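## How a Robot Learns to Pick Up a Plate

The Flullilden Robotics Club meets every Friday at the Hayat Learning Center. Students who are 10 or older may join. The club is led by Khurram Naqvi and Hammad Marwat.

This season, members are working on a project named Jorkora. The goal is to have a robot arm lift a plate from a table and set it in a stand. People do this easily. A robot must be given a great deal of practice. Members plan to record 800 tries before the Skodeck Student Challenge in May.

Students work in teams of two. One student guides the arm, and the other writes down the result of each try. A dropped plate is recorded too, and the team then starts again.

The robot has fingers called a gripper. A small camera near the gripper gives a close view of the table. Another camera stays in one place and views the whole work area.
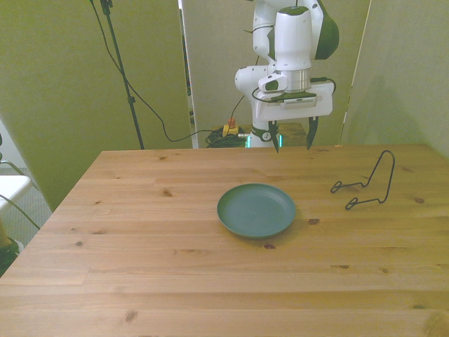
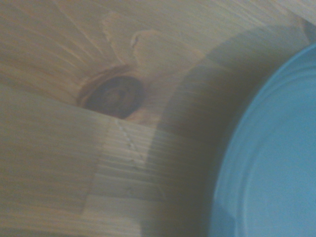

*The work table in the club room: the plate, stand and robot arm (first picture), and a close view from the gripper camera (second picture).*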